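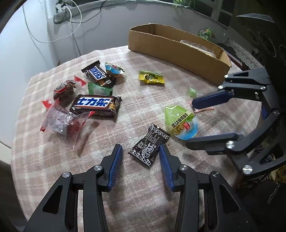

Chanida Hemmin wrote to ask whether the pads on a gripper wear out like the eraser on a pencil, and who fixes them when they do. Yes, they wear out. The person who uses the gripper usually changes them, and it is one of the easier jobs.

What a hand-held gripper is

A robot arm often ends in a gripper, which works a bit like your finger and thumb. A hand-held gripper has the same kind of fingers, but there is no robot arm behind it. A person holds the handle and moves it around. A small camera on the gripper records what the fingers are doing. Later, the recordings are used to teach a robot how to do the same job, such as picking up a piece of candy and putting it in a box.

A robot that learns from these recordings will learn from the bad ones too. If a finger is loose or a pad is slipping, that ends up in the lesson. So a gripper gets looked after before anybody starts work with it.

The parts

Fingers. There are two, and they face each other. They need to stay parallel when they close, like a pair of closet doors sliding together.

Pads. These are the blue parts on the inside of the fingers. They have ridges that help them hold on to slippery things like candy wrappers. Run your fingernail across the edge of a quarter and you will feel ridges too, only much smaller.

Arms and joints. The black arms connect the fingers to the body. Screws hold the joints together. If a screw is too loose, the finger wobbles. If it is too tight, the finger gets stiff and your hand gets tired.

Handle. Some people wear a fabric glove to hold it.

The morning check

At the Brindlow workshop, the check takes 15 minutes for a pair of grippers. It goes in this order.

First, look at the pads. Sugar, dust and tiny bits of wrapper get stuck between the ridges. Brush them out with a dry toothbrush, then wipe the pads with a damp cloth and let them dry.

Next, hold the body still and try to wiggle each finger from side to side. You should feel almost nothing. If a finger clicks, find the loose screw and turn it a little at a time. Wiggle again after each turn.

Then close the fingers slowly on a strip of paper and pull the paper gently. It should be held the same all the way across. If one corner slides out, a pad may be crooked.

Last, wipe the camera lens with a lens cloth. A shirt sleeve can scratch it.

After the check comes a practice round with things that are hard in different ways. Snacks are good for this. A big chocolate bar is stiff and wide. A wrapped candy is small, and its twisted ends bend out of the way when you touch them. A plastic bag crumples and changes shape.

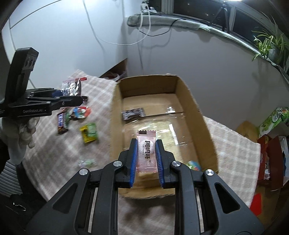

Go slowly in the practice round. Close the fingers until they hold the candy, then stop squeezing. Lift it, carry it over the box, and open the fingers. Watch both fingers as they open. They should start moving at the same moment and stop at the same moment. If one is late, the joint on that side probably has dirt in it or a screw that is too tight.

Now do the same thing with the other hand. Many jobs use two grippers, and people forget to test the second one.

Changing a pad

A pad needs changing when its ridges are worn flat, when it has a tear, or when one edge is peeling up. At Brindlow, they write down how long each pad has been used. The longest any pad has lasted there is 187 hours. Most are changed well before that.

Put the gripper down on a towel so that small parts can't roll away. Take off the old pad and clean the finger underneath. Old glue makes a bump, and a bump makes the new pad sit crooked. Line up the new pad with the end of the finger and press it down flat. Then do the paper test again.

Change the pad on the other finger too, even if it still looks fine. A new pad is thicker than a worn one – not by much, but enough to make the candy tip to one side.

Putting it away

Leave the fingers slightly open. If they stay pressed together for days, the pads can get dents. Keep the gripper out of strong sun. In August the windowsill at Brindlow gets hot enough to make glue soft, so the grippers go in a drawer.

Words to know

Gripper: the part that grabs things.
Joint: a place where two parts meet and can move, like your elbow.
Parallel: side by side and always the same distance apart, like train tracks.
Recording: what the camera saves while the gripper is being used.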